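Home | Racing | Stabling | Horsemen | Minutes | Contact

PRARNORA DOWNS
Racing Operations and Track Surface Group
Minutes of the July meeting

Called to order at 9:40 a.m. in the racing office. Represented: track management, racing office, track maintenance, horsemen's group, Royer (timing), Skemeck (irrigation). Apologies received from the Prokness training center. A quorum was present.

1. Minutes of the previous meeting

Approved with one correction. Item 4 should read "inner turf course," not "inner dirt course." The maintenance log has been amended to match.

2. Matters arising

2.1 The padding on the starting gate has been replaced on all stalls. The rear doors on two of the outside stalls were closing slowly and have been adjusted. Both are to be checked again at morning schooling before the fall meet.

2.2 The gap at the three-furlong chute now has a second latch. Outriders have been told that both latches must be set before the first set of works.

2.3 The request for later training hours was withdrawn by the horsemen's group.

3. Turf course: watering and rail positions

3.1 Maintenance tabled the penetrometer readings for the spring meet. Readings on the backstretch and far turn were within the target range throughout. Readings in the final furlong were firmer on the inside path than in the center of the course on most mornings. The difference was greatest when the rail had been at zero for more than four race days in a row.

3.2 Skemeck reported that the line serving the home stretch delivers 3250 gallons per cycle at the design pressure, and that pressure at the last two heads falls off when the backstretch zone is running at the same time. The proposal is to run the zones in sequence, with the home stretch first, starting at 4:15 a.m. No new pipe is needed. The controller will have to be reprogrammed and the overnight schedule for the infield moved back.

3.3 Rail positions for the fall meet were reviewed. Management proposed zero, 12, 24 and 32 feet, in that order, with a move after every three turf days. The racing office noted that at 32 feet the field size for races around two turns has to be cut, and asked that this position fall on days with mostly sprint races on the turf. Agreed in principle, subject to the condition book.

3.4 The run-up distance for turf races at a mile will change with the rail. The racing office will print the run-up in the chart notes for every turf race.

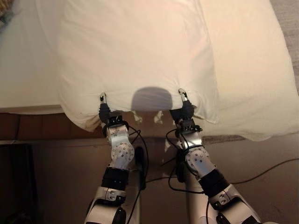
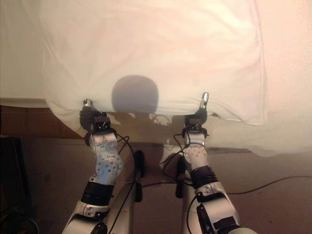
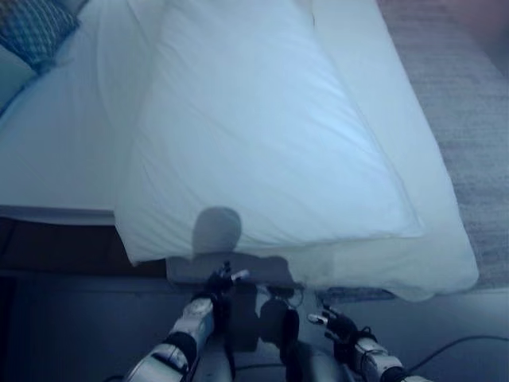
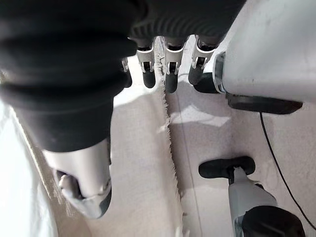 Royer asked whether the run-up would be measured again at each rail setting or calculated from the zero position, pointing out that the timing beam for the mile start is fixed to a post on the outside and doesn't move with the gate. At the spring meet the beam was 465 feet before the clubhouse turn with the rail at zero, and the opening quarter was timed from there. Royer's view was that a calculated figure would be close enough for the chart but should not be used for fractional times.

3.5 Maintenance agreed to measure on site at each setting. Royer will supply a portable beam for the two settings where the fixed post can't be used.

ACTION: Skemeck to reprogram the controller before the next round of aeration.
ACTION: Maintenance to measure and record run-up at all four rail settings.
ACTION: Royer to confirm delivery of the portable beam.

4. Main track

4.1 The clay content of the cushion was tested at six stations. Results were even except at the half-mile pole, where the sample was low. Material will be added there and worked in with the harrow over several mornings. The cushion depth stays as it is.

4.2 The horsemen's group reported kickback complaints from riders during the last week of the meet. Maintenance put this down to low moisture after the fourth race on windy days. A second water truck will go out between races when wind speed at the infield mast is above the limit in the maintenance manual.

4.3 The renovation break was discussed. Maintenance asked that it start at 10 minutes past the hour on training days, not at varying times. Agreed.

5. Entries and starts

5.1 The racing office reported 2651 starts at the spring meet. Turf races filled well. Lower-level claiming races for fillies and mares at six furlongs were hard to fill and several were used as extras more than once.

5.2 It was proposed to card the filly and mare sprints on alternate weeks and to write a starter allowance at the same distance in the other weeks. The horsemen's group will take this to its members and reply in writing.

5.3 Scratch time for turf races moved to the main track was raised. Trainers stabled at Prokness need earlier notice to avoid shipping a horse that won't run. The racing office will aim to announce any move by 8:00 a.m. This will be a target, with no change to the house rules.

ACTION: Racing office to circulate the draft condition book.

6. Other business

The horse path lights by the receiving barn are still on the summer timer. Maintenance to correct.

Adjourned at 11:25 a.m. Next meeting in September.

COMMENTS (3)

Backstretch regular
Good to see run-up going in the chart notes. Will it be done for the dirt miles too? Those vary as well.

Railbird
Three turf days per setting seems short. By the time you have worked out which path is best they've moved it again.

Prokness shipper
8:00 is still late for us if we're in the first race. We load at 7:30.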